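Label noise, lost weekends and a very small team: a chat with Distbridge

Caught the lead engineer at Distbridge just after 4, between two calls. Kettle on, laptop open, one eye on a training run. The firm sorts out messy training data for other people's models. Small team, five of them, most working from home.

First question, the obvious one. How bad is the average dataset?

"Worse than the owner thinks. Always. We had one in March, 1432 examples in the test set, and some 20 of the first hundred we opened had the wrong label. Wrong, as in a child would spot it. And people had been arguing over half a point of accuracy on that thing for a year."

So what do you do, relabel the lot?

"No, can't afford to. Nobody can." Laughs. "You train a cheap model, look at where it's sure of itself and disagrees with the label, and start there. Old trick. We wrapped it up in a tool called Tonier, but you could do it in a spreadsheet if you had too."

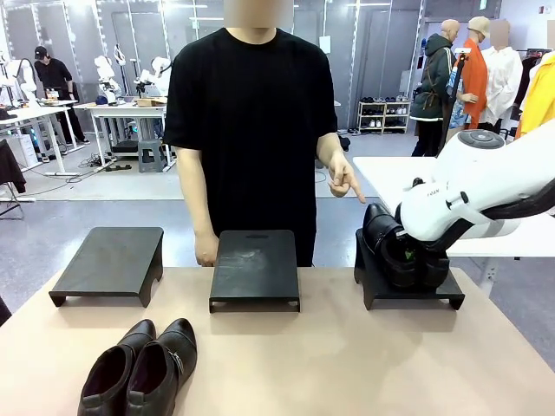
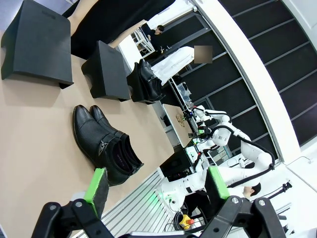
The test set comes first, they say, training set after. Most clients want it the other way round. There's a row about this on nearly every job.

"A big model will put up with a fair bit of rubbish in training. It'll shrug it off. But if your test set is rubbish you don't know where you are. You could be picking the worse model and feeling good about it."

Asked about Wikside, the open benchmark they put out last spring. Pause. Twelve languages, slow going, two of them still not checked by a native speaker.

"I'd hold back those two if I did it again. We put a note on the page. People don't read the note."

And the next release? Not promising a month. More checking, fewer new examples, and a proper list of known mistakes this time, which users can add to without having to email anyone.

Then the run fell over. Out of memory, by the look on the face. "Sorry, I've got to restart this, can you send me the rest by email?"

Rest sent. Answers to folow when I get them.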